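The pool at Tilness opens at six, and by ten past there are usually a dozen people in the shallow end holding on to the rail. They are the adult beginners. Most are over forty, and a few have never put their faces under water before.

Humaira Rind has run the class for five years. She started it after a summer teaching children, when she noticed how many parents sat on the benches and said they couldn't swim themselves. The first course had 16 places and filled in two days. There are now 74 people on the books across four groups, and a waiting list that opens again in July.

"They think they'll be asked to swim a width on the first morning," she says. "We spend the first morning breathing out."

Breathing out takes longer than you might expect. The beginners stand waist deep, bend at the knees and blow bubbles until they can do it without lifting their chins. Then they float on their fronts with a hand on the wall. Rind doesn't allow armbands, but there are foam noodles for anyone who wants one, and she never takes a noodle away from a swimmer who hasn't offered it.

Atif Khokhar joined last autumn at 58. He drives a delivery van for Vistberg and comes straight from the depot after a night shift. As a boy he fell off a jetty and was pulled out by an uncle, and after that he kept away from water. It took him seven weeks to let go of the rail.

"My daughter learned in one holiday," he says. "I learned in a winter. I can do four lengths now, slowly, and I still don't like the deep end."

The deep end is a sore point. The pool drops from 1.2 metres to three metres without much of a slope, and a line of floats marks the place. Sobia Arain, who teaches the second group, walks her swimmers along the side first so they can look down at the bottom. They go in with her one at a time, tread water for ten seconds and come back. Some do it once and don't ask to do it again for a month.

Not everyone stays. People leave because of shifts, or bad shoulders, or the cold in the changing rooms, which have been waiting for new heaters since the old ones failed. Those who finish can move on to the Cimow lake sessions, where the water is dark and the first swim is only out to a buoy and back. Yevdokiia Hutsuliak made the move last year. She says the lake was easier than the pool in one way, as there was no wall to grab.

The fee is £16 for a block of four lessons, paid at the desk. You need a costume, a towel and a pair of goggles that fit — try them without the strap, and if they stay on your face for a second or two they will do. A cap is optional. Eat something small beforehand, and tell the teacher if you have asthma or ear trouble.

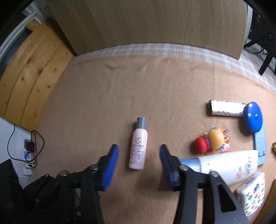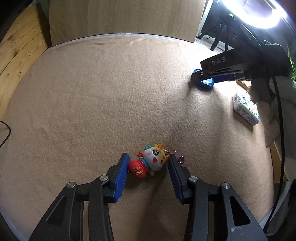 The small pink bottle with its grey-blue cap, first picture.

COMMENTS

Vichien W.
I did this course two years ago. The bubbles feel silly for one lesson and then you stop noticing. Bring flip-flops, the floor by the showers is rough.

poolside_jan
Is there an evening group? Six in the morning is no good with school runs.

Hayat
Jan, there was one on Tuesdays but I think it's full. Ask at the desk about the waiting list.

We use cookies to remember your settings and to count visits to this site. Accept all | Manage choices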